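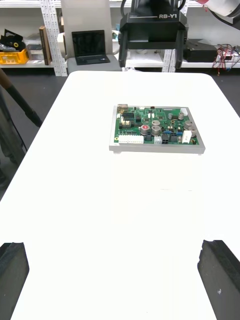

November, past eleven at night

Too tired for this but if I skip tonight I'll skip the whole week. So.

Furnace guy again. Second visit. He was supposed to come at eight, came at 10:40, left by noon. Bill is 678. I had 400 set aside in the envelope so the rest comes out of the car money, and the car still has that noise when it's cold. Heat is on though. House smells like burned dust. Slept in a hat two nights and I'm done with that.

Called Mom at lunch. She wants to know about Thanksgiving and I still don't know. Told her I'd know by the weekend. I won't know by the weekend. She's switched the pie to pecan and wanted me to be upset about it, I think. I was eating over the sink and said fine. Then she told me the whole thing about the neighbor's fence again — same fence, new details. The post is six inches over. Or was six inches and is now four, I lost track.

Work. Hendrik Aerts moved the Clolurus review up to tomorrow and sent the note at 4:50. Who does that. I've got half the slides and they're the boring half. Arnulfo said he'd take the cost pages if I do his Nasution writeup next week, and I said yes before thinking how long that thing is. Whatever. It's a deal. He also gave me the rest of his soup, lentil, very good, need to ask what's in it. Cumin and something. Something sour.

Didn't run. Third day. Knee is okay going up stairs, bad coming down. Did the stretches on the kitchen floor for maybe five minutes and then just layed there looking at the underside of the table. There's gum under there. Not mine. Came with the table.

Pictures off the phone finally, it was full and wouldn't even take a voicemail. 1554 of them. Mostly reciepts and parking spots. Deleted a ton, printing none.

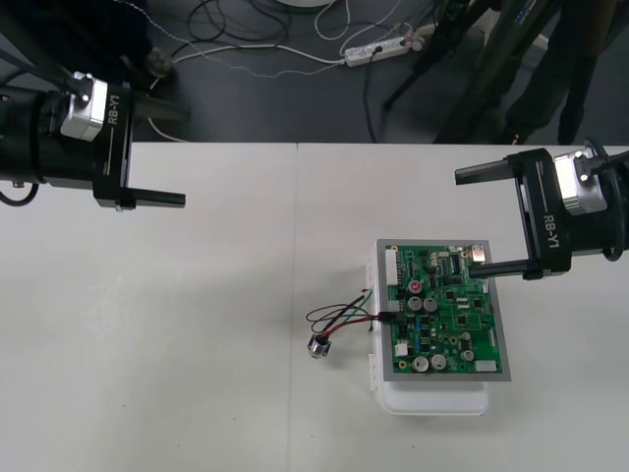 The two RB-Y1 grippers, white table.

Library book is overdue, the long one about the canal. I'm on the chapter where they all get sick. I like it but I read two pages and I'm gone. Might just pay the fine and keep going, slow. Read the same paragraph about mules last night and again the night before.

Dana wrote back!! After what, a month. She got the apartment, the one over the bakery with the slanted floor. Says a marble goes from the bedroom to the front door by itself. Wants me to come out in spring. I want to. Wrote back too long, then cut most of it, then sent it without the part where I asked about her dad, so now I have to write again. Tomorrow. No, tomorrow is the review. After.

Things for tomorrow, quick
slides, the other half
call the dentist back, they close at 4
milk, lightbulbs (the small base, NOT the big ones again), something green
trash out tonight — forgot, do it in the morning before seven
move the 278 over from savings so nothing bounces

Rain started while I was writing this. Gutter on the back side is doing the drip onto the air conditioner again, tick tick tick. Last year I put a dish towel on top of it and it helped. Towel's in the wash. Going to lie there and listen to it, I guess.

Oh and the blue coat turned up, was behind the door at Arnulfo's the whole time, since the cookout. Had eleven dollars in it and the good gloves.

Bed.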